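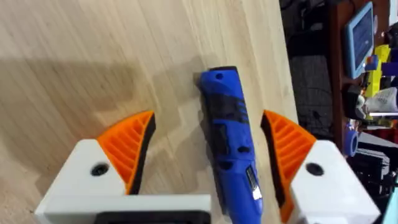 Fletari Service Center, Mandmont Site
Bench Operations Department

Two-Arm Bench Guide
Section 4: Shared Work Between Operators and the Arms

4.1 Purpose of this section

This section sets out how bench operators work with the two-arm handling station. It applies to all operators, shift leads and relief staff assigned to the small-goods line. Read it together with Section 2 (Emergency Stop) and Section 3 (Power-Up).

The arms take over the repeated picking, turning and setting down of returned goods. Operators keep responsibility for inspection, grading, repair decisions and anything that requires opening a product. An item that has been handled by an arm has not been inspected. It must still be graded by a trained operator before it leaves the bench.

4.2 What changes for operators

Before the station was installed, one operator lifted, sorted and graded each item in a single pass. The work is now divided as follows.

Arms: picking items from the table, presenting them for viewing, moving them to the assigned tray.

Operator: loading the table, confirming the item type on the Ashour panel, grading, clearing faults.

Shift lead: approving new item types, reviewing the fault log, authorizing changes in speed.

Bench assignments rotate every two hours. An operator who has been grading at the station moves to a manual bench for the next period. This rotation was agreed upon when the station was introduced and may not be waived to meet a daily target.

4.3 Preparing the table

1. Confirm that both arms are in Hold. The panel displays HOLD for each arm.

2. Remove all items left from the previous batch, including packaging, fasteners and personal belongings.

3. Wipe the table with a dry cloth. Do not use spray cleaner near the arm bases.

4. Check the finger pads on each gripper. Replace a pad if the contact edge is torn or lifting.

5. Place the first items within the working area. Leave one hand's width between items.

6. Lay long items, such as handheld rotary tools, flat and lengthwise between the fingers so that the pads can close on the sides of the body.

7. Remove the battery or unplug the cord of any powered item before it is placed on the table.

CAUTION: A powered item can start if a finger pad presses its switch. Step 7 applies to every powered item, including items marked as defective on the return slip.

NOTE: The pads bend around the item as the gripper closes. A slight bend is normal and does not need to be reported.

4.4 Starting a batch

1. Select the item type on the panel. If the type is not listed, stop and call the shift lead.

2. Confirm that the speed limit reads 200 mm per second. This is the limit whenever a person is at the bench.

3. Step behind the floor line and announce "Starting."

4. Press and hold the green button until the panel displays RUN.

5. Observe the first three picks without doing other work.

6. If the first three picks are completed without a fault, begin grading at the side table.

The shift lead may raise the limit to 300 mm per second for an unattended run with the side gates closed. Operators may not make this change themselves, and the limit must be returned to the lower value before the gates are opened.

CAUTION: Do not reach over the table while the panel displays RUN. Press the pause bar first and wait for HOLD to appear for both arms, even if only one arm is moving.

4.5 Mixed items and bench clearance

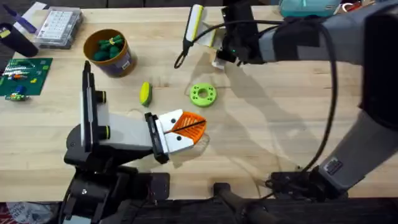 Clearing the bench is the duty of the operator who ends the period, and it is to be completed before the next operator signs in. Many operators are accustomed to keeping parts close at hand along the side of a bench, and this habit must change at a shared station. Before any run, move circuit boards such as those along the left edge to the parts rack, together with any hand tools and storage boxes. The cup and its contents are also to be removed unless they belong to the batch. An item in the open area of the table, such as the lime-green ring near the orange finger tips, may remain only if its type has been selected on the panel.

To clear the bench:

1. Press the pause bar and wait for HOLD.

2. Check each gripper. If an item is held, support it with one hand and press Release on the panel with the other.

3. Remove items nearest to you first, then those between the arms.

4. Follow each loose cable with your eyes from the gripper to the base. Confirm that no cable is caught on an item or under a tray.

5. Return unidentified items to the gray tote and attach a hold tag.

6. Sign the handover sheet.

NOTE: Do not move an arm by hand to reach an item. If an item cannot be reached, ask the shift lead to send the arm to its rest position.

4.6 Faults and missed picks

A missed pick is recorded by the station and does not count against the operator. The station is expected to complete 98 percent of picks without help. If the rate on the panel falls below this figure for a full batch, the shift lead will take the station out of use and the batch will be finished by hand.

When the fault tone sounds:

1. Press the pause bar.

2. Read the fault code aloud to the shift lead, or write it on the fault card if working alone.

3. Reposition the item once and resume.

4. If the same item causes a second fault, remove it and grade it manually.

Operators are asked to add a short remark to the fault card when they believe they know the cause. These remarks are reviewed every month and have led to several of the loading rules in 4.3.

4.7 Training and working records

Each operator completes two supervised periods before working at the station alone. Supervised periods are paid at the normal rate and are scheduled within regular hours. Operators who prefer to remain at the manual benches may do so; requests are to be given in writing to the shift lead.

The station records arm movement, pick results and fault codes. It does not record individual operator speed. Batch records are kept under the batch number only and may not be used in a performance review.

4.8 Service interval

Arm joints, cables and grippers are serviced by Velier every 2000 operating hours. The hour count appears on the last page of the panel menu. Operators are not to loosen any cover, bracket or cable clamp between services.

Questions on this section should be addressed to Tiago Figueiredo, Bench Operations. The section will next be reviewed in March.

Continue to Section 5: Tray Layout and Labels.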